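Print this page | E-mail this page
12 shares | 3 comments
Reading time: 6 minutes

Speaker notes: "The bin of bits" -- sorting the things that don't belong anywhere
6th October, small hall, forty minutes including questions

Start before they've all sat down. Ask who has a drawer at home they'd rather I didn't open. Hands up. Put my own up first, both hands if the mood's good.

Right, so hello, I'm the one who runs the sorting side at Fledano, and if you've ever dropped a box of odds and ends at our back door and driven off quickly, I'm the person who opened it! I'm not cross. I love those boxes. Last year 3,267 items came through that door that didn't fit any of our shelves, and I know the number because Eugeniusz Krawczyk made me write every single one down in a ledger from May onwards. He's sitting over there. Wave, Eugeniusz.

(Wait for the wave. He'll do it eventually.)

What I want to talk about is mixed stuff. Big things are easy -- a wardrobe is a wardrobe, you know where it goes and you know you need two people. Clothes are easy too, once you've got over the smell. It's the small loose things that wear you down. A single spoon. A pen. The brush from a dustpan set that lost its dustpan in some house move long ago. Each one takes you as long to decide about as a sofa does, and there are an awful lot more of them.

SLIDE TWO, the old way

When I started we sorted into Pietrzak crates, the deep ones. Lovely crates, stack beautifully, terrible for this job. You tip a bag in and everything small goes straight to the bottom and sits under everything large, and you spend the afternoon bent double with your arm in up to the shoulder. I did my back in twice. Tell the story of the marble if there's time, but keep it short, it went on far too long in Drerkirex.

Then we tried trays. Flat trays, no sides to speak of. Anything round rolled off. Pens, mostly, and those wooden curtain rings, which can travel further than you'd believe on a hard floor (we found one under the till).

So now it's shallow metal bins with sloping sides. Things slide down to the flat part and stay there, you can see the lot at once, and your hand goes in at a comfortable angle. They get scratched and stained and I don't mind a bit. Put them on a table at elbow height. Please do that one thing, if you forget all the rest of it.

SLIDE THREE, how full

People always overfill. I used to overfill. The old rule was "to the brim", and the new one is that you should be able to see bits of the floor of the bin between the things. That means a small handful each time, seven or eight objects, and then you clear it and start the next. It feels slow for the first half hour. Then it feels like nothing at all and you look up and it's time for tea.

We tried it both ways over one long week. Filled to the brim, we got through 444 pieces. With the small loads we did 503, and we had fewer arguments, though Eugeniusz says arguments aren't a proper measurement and wouldn't let me put them in the ledger.

Pause here. Somebody always asks about gloves. Yes, wear gloves. Thin ones.

SLIDE FOUR, what goes with what

This is the bit I get excited about, so slow down, drink some water.

The mistake is sorting by what a thing is made of. It sounds so sensible! All the plastic here, all the wood there. But no customer ever came in asking for some plastic. They come in asking for something for the baby, or something for the caravan, or something to clean behind the cooker. Sort by who's going to want it.

Take an ordinary load, the sort we get every morning. You've got a baby spoon with a fat orange handle, and an orange plastic fork, and your hand wants to put them together on colour alone. Well, fine, they might go together. Both kitchen, both small. But the spoon belongs in the baby basket with the bibs, where a tired parent will find it, and the fork might be happier in the picnic box. I'd check the handle. A good chunky handle suits a little fist, and then I'd let it go in with the spoon after all.

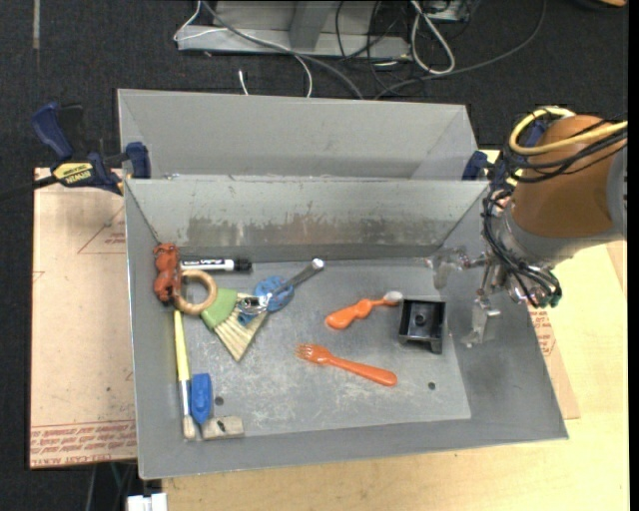 Now the pen question, which came up at Drerkirex and nearly caused a walkout. A dry-erase marker is stationery, yes. Does it still write? Take the cap off and try it, there and then, on the scrap board that should be hanging next to you. If it writes, it goes in the school tub. If it doesn't, bin it, no second chances, don't stand it on its head in a mug overnight hoping. I've hoped over a lot of pens.

Small brushes go with cleaning, unless the bristles have gone. Green ones, red ones, I don't care what colour the top is. Look along the bristles and see whether they'd still pick up a crumb. Give it a go on the bin itself, you'll be glad of it, there's always grit.

Wooden rings: could be curtain, could be craft, could be off a toy. Craft table. The craft people will take anything with a hole in it.

Lumpy toys of no known species go in the toy cage and the children sort it out among themselves. I once spent ten minutes trying to decide if something was a dinosaur or a potato -- (do the voice) -- and a little boy walked past and said it was his now.

And then parts. Black plastic holders, brackets, little stands with feet, the boxy thing that obviously clips on to some other thing. I used to throw them out. Please don't throw them out straight away! We keep a parts shelf, with one clear box per month, and people do come back. A gentleman from Drosine drove over for a bracket he'd given us by mistake and went home delighted. After three months the box gets emptied, and I'm strict about it, I have to be, or the shelf takes over the building.

SLIDE FIVE, the undecided pot

You're allowed one. One pot, small, and when it's full you've got to deal with it before you go home. Mine's an old ice cream tub. Over the year 1,167 of our things went through the undecided pot, and nearly all of those took under a minute once I'd had a cup of tea and come back to them fresh.

If I'm running late, skip the next part and go to questions.

Doing it at home: same idea, only use a roasting tin. Take one drawer, tip a bit of it in, deal with that bit, tip in a bit more. Don't empty the whole drawer on the bed. You'll want to go to bed later.

QUESTIONS

Likely ones -- batteries (separate jar, tape the ends), keys (we keep them, don't ask me why), single earrings (craft table again), and whether they can come and have a look round. Yes they can, mornings are best, ring the bell twice as the first one never works.

Thank the hall. Thank Eugeniusz. Take the ledger home with me this time.

E-mail this page to a friend | Print | Back to top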